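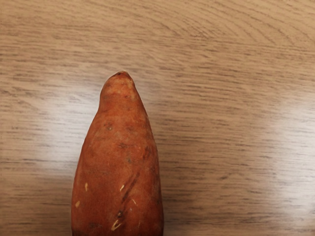

Figura 1 – Batata-doce sobre tampo de madeira clara.

Relatório de projeto – O encerramento da fábrica Wallitz em Prundham e os seus efeitos no emprego local
Unidade curricular de Economia Industrial
Entregue em 7/2/26

1. Introdução
Este trabalho analisa o encerramento da unidade da Wallitz em Prundham, dedicada à produção de vedantes de borracha para eletrodomésticos. A empresa comunicou a decisão aos trabalhadores em novembro. A fábrica tinha 200 postos de trabalho diretos, dos quais 133 na linha de produção e os restantes na manutenção, armazém e escritórios.
O objetivo é perceber que alternativas foram discutidas e que peso tinha a fábrica na economia da vila. Não se pretende avaliar a gestão do grupo noutros países.

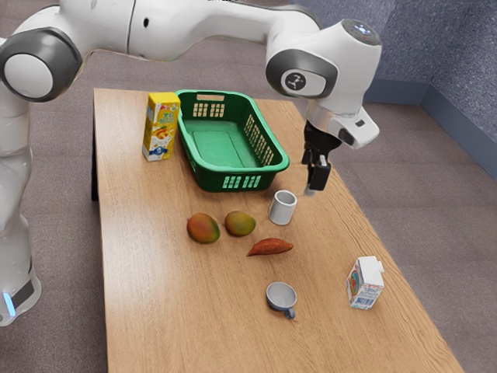 2. Método
Foram lidos os comunicados da empresa, as atas públicas da autarquia e a imprensa regional. Fizemos também 14 entrevistas curtas a trabalhadores e comerciantes, sem gravação, com notas tomadas à mão. Duas tiveram de ser repetidas por telefone. As respostas foram agrupadas por tema: indemnizações, requalificação e deslocação para outra unidade.
A amostra é pequena e foi escolhida por contactos, o que limita as conclusões.

3. Resultados
3.1 Razões apresentadas
A Wallitz justificou o fecho com a queda das encomendas e o custo da energia. O principal cliente, a Joo, passou a comprar uma parte dos vedantes a outro fornecedor. Os sindicatos contestam esta leitura e dizem que as prensas não eram renovadas há muitos anos – um ponto que a empresa não comentou.
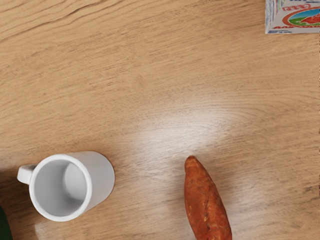

3.2 Propostas em discussão
A autarquia propôs a redução temporária do horário e a isenção parcial de taxas. Houve ainda uma manifestação de interesse da Pundex, que admitiu ficar com o edifício e contratar até 200 pessoas ao longo de vários anos. Não encontrámos nenhum documento que vincule a Pundex a esse número, e os trabalhadores entrevistados mostraram pouca confiança na proposta.

3.3 Efeitos no comércio
Os comerciantes ouvidos referem sobretudo os almoços e o combustível. O café junto ao portão principal deixou de abrir ao sábado. A carreira de autocarro do turno da noite mantém-se, por enquanto, mas o contrato termina este ano. 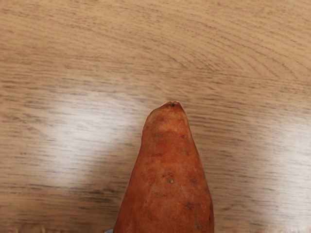 4. Discussão
A dependência de um só cliente parece ter pesado mais do que o custo da energia, embora não tenhamos tido acesso às contas da unidade. A requalificação foi o tema em que as respostas mais divergiram. Os trabalhadores mais novos aceitariam formação noutra área, os mais velhos preferem negociar a saída.
Falta ainda saber o que acontece às empresas subcontratadas de limpeza e transporte – não entram nos números da Wallitz e não foram ouvidas neste trabalho.

5. Fontes
Comunicados da Wallitz aos trabalhadores.
Atas das reuniões públicas da autarquia de Prundham.
Notas das entrevistas (anexo A).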